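Sorting the Mollon jewellery, back bedroom, Clakness

I'm not convinced by jewellery sorting. I've read the advice about trays, little padded rolls and drawers with 40 compartments, and in my experience the lot ends up back in one knot by November. Still, the bangles had to come out of the bag sooner or later, so out they came, on to the bed.

Ashraf Hajji wanted everything on a wipe-clean cloth so that small beads would show up. I said checks would do the opposite. We used the red and white one anyway, and I'm keeping my opinion.
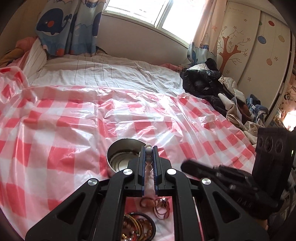 The plan on paper was strings of beads in the tin, bangles in a pile, anything glittery to be looked at later. I have my doubts about tins. Beads knock together in them, and a metal rim can't be kind to old thread. Ashraf says his aunt in Mastgate kept hers in a toffee tin for years with no harm done, but then he also says she never wore them.

Pinkish beads: there's always someone who will tell you they are rose quartz. Could be. Could just as well be glass, and I wouldn't pay for a valuation to find out. The shop on Cisneros Road quoted 155 pounds for looking through one bag, which seems steep for being told it's mostly costume.

Braided hoops and thin gold-coloured bangles: kept together for now. I'd call them gold-coloured and leave it there until somebody shows me a hallmark.

Anything tangled: left for an evening with better light. People swear by talcum powder and a pin -- I've tried it 4 times and got a dusty knot.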